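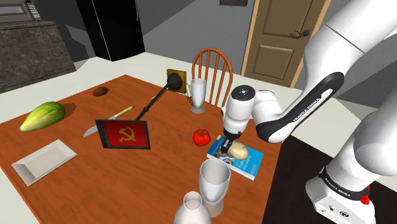 # Virkis 3 drops the licence dongle, keeps the beaver dams

**4 May 2023**

Virkis, the open source groundwater modelling package that a fair chunk of Canada's smaller consultancies use and a smaller chunk admit to using, has reached version 3. The release had been promised for November. The project's maintainers would like it known that they never said which one.

The headline change is a new solver, called Hoda, which replaces the one inherited from the program's origins as somebody's thesis. The old solver had a habit of converging overnight and then, for reasons known only to itself, unconverging by breakfast. On the project's own test basin, a transient run that used to take 65 minutes now finishes in 12. Users with real basins, complete with real clay lenses and monitoring wells logged in three different datums, are advised to keep their expectations in a cool, dry place.

"It's faster," said lead maintainer Mereana Whitelaw, asked to describe the release for people who don't follow the mailing list. "If you were getting the wrong answer before, you'll now get it before lunch."

Whitelaw took over the project when its original author moved on to a job with a pension. She has spent much of the time since removing things, including the licence dongle check, a leftover from a brief attempt at selling the software in the days when software came with a plug. The check had been switched off for years but still ran at startup and waited patiently for a reply. Taking it out has made the program open noticeably sooner, and a few long-time users have written in to ask what's wrong with it.

Also new is Qaisi, a plug-in that reads well logs and aquifer boundaries straight from a GIS layer. Until now, the recommended procedure was to export to a spreadsheet, rearrange the columns, save as text, and apologize to a colleague. Qaisi handles the reprojection as well, and puts up a warning when a well sits outside the model grid. During testing, the warning was the most disliked feature in the release. It was also right every time but one, the exception being a well that had been entered correctly and drilled in the wrong place.

The beaver dam module stays. Added years ago for a single watershed study and never documented, it had been on the list for removal until the maintainers raised the idea on the forum and received 31 replies, most of them longer than the module. It now has a help page, a units check and its own colour in the default legend, a brown that Whitelaw described as "a compromise."

Not everything made it in. Support for parallel runs on Windows has been put off again, and the French translation stops partway through the boundary conditions menu, where it lapses into English for the remainder. The long-standing bug that labels the y-axis of every drawdown plot "Depth (metres?)" has been fixed by removing the question mark. Whether the depths are in metres is still up to the user.

Existing models should open without trouble, with the exception of anything built in Prokley, the graphical front end that was retired two versions ago and is still, judging by the forum, on everybody's second-best computer. A converter is included. It will carry over grids, wells and recharge zones, but it drops the text annotations, so anyone who has been using those to store field notes, invoices or remarks about the client may want to copy them out first.

Version 3 is free to download from the project's site, where the manual is also available. The chapter on calibration is marked as a draft, as it was in the previous version, and the one before that.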